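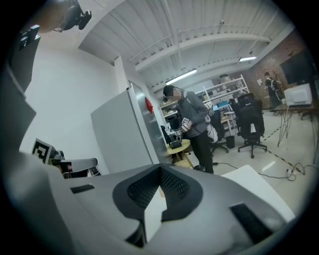
Radwa Shawky's first question about the Tureo was whether it would expect her to be cheerful in the mornings. It does not. It expects a level table and someone to tell it when a job is finished.

Tureo hand-taught packing cell
by Saltus

The Tureo picks small parts out of a tray, puts them in a box and moves on to the next box. People have been doing this for a very long time and few of them have asked to keep it. You teach the cell by doing the job yourself with a handheld gripper, as many times as it takes, and the arm learns from what your hand did. There is no code to write. There is a fair amount of standing.

What changes for your people

We would love to say the Tureo frees your staff for creative work. At Ait Ali, where two cells have been running since December, it mostly freed them for the returns shelf, which had been waiting. Sherif Mahrous used to pack hinges for a full shift. He now teaches the cells in the morning and checks boxes after lunch, and reports that his wrists are better and his opinions about hinges are unchanged.

Expect some grumbling in the first weeks. The people who teach the cell best are the ones who already know the job, and they will notice that they are handing it over. Talk to them about what comes next before the crate arrives. We can send a person to help with that conversation, but it goes better coming from you.

Teaching sessions

Keep them to 45 minutes, then swap. The gripper is light for the first ten and gains weight after that. A simple pick takes 30 good repeats. A fussy one (soft bags, anything shiny, the lid of the Cluken box) takes more, and the cell will let you know by doing it badly. Teach it the way you really work. If you always give the box a small tap at the end, the arm will tap it too, forever.

What comes with it

One arm and base
2 handheld grippers
Tray stand, adjustable
Charger and spare battery for each gripper
Stop button on a long cord
Printed guide, 16 pages, most of them useful

What it won't do

Lift anything heavy. Work with glass. Notice that the label is for the wrong customer. Cover for someone who called in sick on a job it has never been taught, although you may be asked about this by your manager.

Questions we get

Do we need a separate room?
No. You need floor space, a power outlet and a place to put the tray stand where people won't use it for coffee.

Who owns what we teach it?
You do. It stays on the cell unless you choose to copy it to another one.

Can it be turned off?
Yes, with the switch on the back of the base. Please finish the box first.

Price on request. Saltus also rents the cell by the month, with teaching help for the first job included.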